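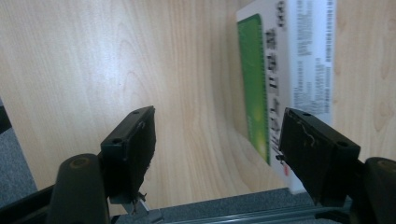
The Table, Before Dinner

Wednesday, December 18, 2024

A small gallery from our rental in Skekthorpe, where everything we own ends up on the table sooner or later. Today's resident is a cardboard box, mostly white, with a tall green panel that goes yellow-green lower down.

It stands up straight, has a whole side of tiny print and has been part of the household since April. Reading it is on my list, just after the 58 other things. The pale wood looks good, anyway.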